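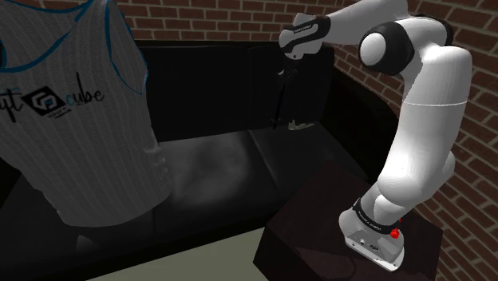 Huswood Remote Teaching: Frequently Asked Questions

Last updated 10/05/2024

What is Huswood?

Huswood is a project where people at home or in an office teach a robot arm how to do housework jobs. You move a controller in your hand, the arm follows in the simulator, and we save the movement. Later the movement is used for training. The project is run by Pridia, and the teaching program itself is called Nernska.

Do I need a real robot?

No. For the first level everything is done in simulation. Only teachers who finished the first level can apply for the real arms in our Cho workshop, where the teaching is done by holding the arm and guiding it.

What kind of rooms will I see?

Mostly living rooms. The room with the brick walls and the black sofa is the one most new teachers receive first. The white arm is standing on a table there, and a gray tank top with blue trim is in the room also. Other rooms have a kitchen counter or a shelf.

Why does the shirt keep its shape when no person is wearing it?

Clothes in this version are loaded in a "filled" shape. When the task begins to calculate the cloth, it can become soft or it can stay stiff, depending on the task. If your task says "rigid garment", please treat it like a solid thing and do not try to fold it.

I cannot see the gripper well against the sofa. What can I do?

This is a question we receive often. The gripper is dark and the sofa is black, so the two are easy to mix. Open Settings, then View, and turn on "Outline tool". The outline is shown only to you and it is not saved in the recording. You can also turn the camera before you press Start, but not after.

How long is one demonstration?

The limit is 90 seconds. Most tasks need much less. If the time finishes, the recording is closed and you can try again without any penalty.

How many demonstrations must I make?

To finish the first level you need 56 accepted demonstrations. There is no limit on how many you try.

What makes a demonstration "not accepted"?

The usual reasons are that the arm hits the table or its own base, the object falls at the end, or the hand was waiting too long in one place. A small correction in the middle is fine. We even like to have some of them, as the robot must also learn how to repair a mistake.

My arm stops and does not go farther. Is it broken?

Probably you came to the end of a joint. Move your hand back slowly until the arm follows again, then try to come from another direction. Please do not pull the controller quickly, the arm will jump and the recording will be refused.

Can I pause?

Yes, up to 3 times in one session. The pause is cut out automatically.

What internet connection do I need?

A cable is better than wireless. If the delay is higher than 600 milliseconds, Nernska will not let you start.

Do you record my voice or my face?

No, only the position of the controller and the buttons.

When will the left-handed controller be ready?

We plan it for July. Until then left-handed teachers can use the mirror mode, but the buttons will stay on the right side.

Who can I ask if my question is not here?

Please write to Babita Tripathi through the Help form in your account. Put the task number in the subject, and if it is about a refused demonstration, write also the recording number.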